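Moving household goods by shared truck: pack small things myself or let the company do it?

Posted by Areti Kokkinos

Hello to all. I am moving from a rented flat in Prelldale to a smaller one in Mustus, and I have booked a part of a truck with a company named Lambrakis. They charge by the space, and they offer also a packing service for 443 extra. For this price two persons come in the morning and wrap everything. My furniture is not much: one bed, a desk, two shelves. But I have very many small things, and they are my problem. Kitchen glasses, chargers, papers, sewing tools, medicine, and a collection of old postcards which I do not want bent.

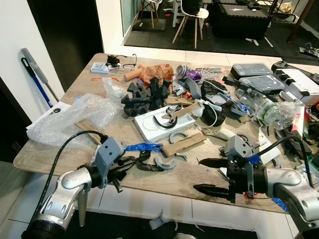 My sister did her move last January with the packing service and she was happy with the glasses, not one broke. However she could not find her tax papers for six weeks, because they were in a box marked "bedroom various". I work from home and I can not lose my papers for six weeks.

So I have two doubts. First, is it possible to ask the company to pack only the kitchen, and to pay less? On the telephone they told me "it depends", and I did not understand on what. Second, if I pack the rest by myself, does their insurance still cover it? The contract says "goods packed by the owner are accepted as seen", and I have read this sentence many times without becoming wiser.

I would be thankful also for any advice about how many boxes to buy. The shop near me sells them in packs of 40.

Keith Whitlock

"Accepted as seen" usually means they look at the outside of the box when they load it. If the box arrives crushed, you have a claim. If the box arrives fine and the cup inside is in pieces, you mostly don't. Ask them to confirm that in an email. Phone answers are worth nothing later.

Partial packing: yes, most firms will do it if you ask for a kitchen-only quote in writing. "It depends" means it depends on how many hours they send people for. I paid 65 for one cabinet of china, but that was a small local firm and years ago.

Buy one pack. You can always get more.

Amomico

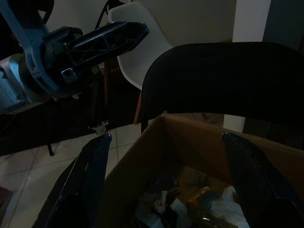
Mustus, 2023-05-29

I write from the town you are moving to, and I did almost the same move as yours, so maybe my experience is of use. Keith is right about the email. I want to add some points about the packing, which he did not treat.

Do not pack by room only. I made this error. I wrote "living room" on eleven boxes and then I had to open all of them to find the scissors. Give every box a number, and keep a small notebook where you write the number and the contents. On the box itself write only the number and the room. The notebook travels in your handbag and never in the truck.

Your papers and medicine should not go in the truck at all. With a shared truck the delivery day can change, mine changed two times. Take one bag with passport, contracts, medicine, one charger for the telephone, and bed sheets for the first night. If you wear glasses, take the second pair also.

For the postcards, stand them on their edge in a shoe box, tight but without force, and fill the empty space with soft paper. Lying flat under a weight they will curve. I would put a piece of stiff card after each small group. 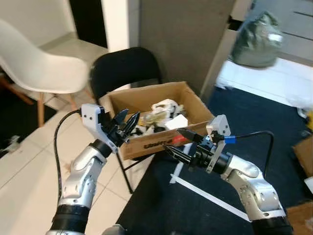

Concerning the work itself, please be kind to your back. I packed the first evening on my knees on the floor, and the next morning I could hardly put on my shoes. After this I raised every box to a comfortable height before filling it. You do not need a special table: a folding chair with the open box standing on it does the job well for light things, and you can carry it from room to room. For books and pots I would use something stronger, or fill the box on the floor, half only. And please try the chair first with your hand, some of them are not steady.

About tape, close the bottom with two strips in the long direction and one across. The cheap tape from my supermarket opened in the night, when the boxes stood near the radiator.

One more thing on the insurance. Lambrakis had in my contract a limit of 1000 for each shipment, unless you declare a higher value before loading. It was on the back page in small letters. I do not know if yours is the same, so look for the word "declared". If your postcards have value, make a list with photographs and send it to them before the truck comes.

Areti Kokkinos

Thank you both very much. I found the back page, and the limit is the same there. I have asked by email for the kitchen-only price and I will write here what they answer. The notebook I have already bought.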